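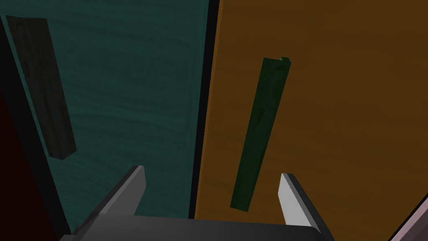 I run a small robotics demonstration for an open day at Ivholm in February, and the part visitors are meant to watch is a simulated arm opening a cupboard. The view goes up on a wall screen, fed from behind the gripper. Both doors are close together with a narrow dark gap between them, teal on the left and orange on the right, and each has a long bar handle. The target is the green handle on the orange door. At the moment I hold the approach with the fingers open and the lower end of the handle in the space between them, slightly nearer the right finger, and the close command is issued from there. Over 600 trial runs with the textures and lighting randomised, 51 ended with the handle slipping out during the pull. I would like that lower before the public see it.

Details that may matter:
Parallel gripper, both fingers driven together, position control only.
Physics step 2 ms, contact friction left at the default.
The pull is a straight line for the first part, then an arc computed from the hinge position.
The demonstration repeats every 6 minutes and cannot be restarted by hand between groups.

Is it better to correct the offset before closing, or to let the fingers centre themselves? And does anyone have experience of showing simulation to a general audience at this sort of event?

Bronisława Tokarz

Correct it before closing. With position control and a handle fixed to a door, the nearer finger touches first and the arm then has to give way or push the door sideways. Neither is modelled well with default contact settings. You end up with one finger carrying most of the load, and when the arc begins the bar works its way out.

What I would try, in this order:

Check the grasp point. Gripping a long bar near its end leaves very little to hold when the wrist angle is slightly wrong. Move the target along the handle towards the middle and repeat the same runs with the same seeds.

Align the wrist to the handle, and do not assume the handle is upright in the gripper's coordinates. If your view is rolled relative to the doors, be careful which set of axes your error is expressed in. I lost most of an afternoon to that.

Make the arm compliant sideways during the close, then stiffen it for the pull. A low gain on that one axis is enough.

Log the contact force on each finger separately. If the two differ by much when the pull begins, abort, open and try again. A retry costs a few seconds and your cycle has room for it.

Only then change the friction. Raising it will hide the fault and your success rate will mean less.

Limholm

Agree with the above apart from the last point, I would check friction early because some defaults are very low for a wood-on-rubber pair. Depends on your engine, which you didn't say.

On the visit side: we did a drawer task for a school group and had 97 people through in a morning. Put the word "simulation" on the screen in large letters. We left it off and the same query came up with every group, where is the real one. Also add a second fixed view from the side, as people who don't work with arms find it hard to judge depth from behind the gripper. Show the finger forces as two plain bars if you are logging them anyway. Have a recorded run ready in case the machine driving the screen goes down.

Do not randomise the colours during the public session. The person doing the talking needs to be able to say "the green handle" and have it be green.

Banari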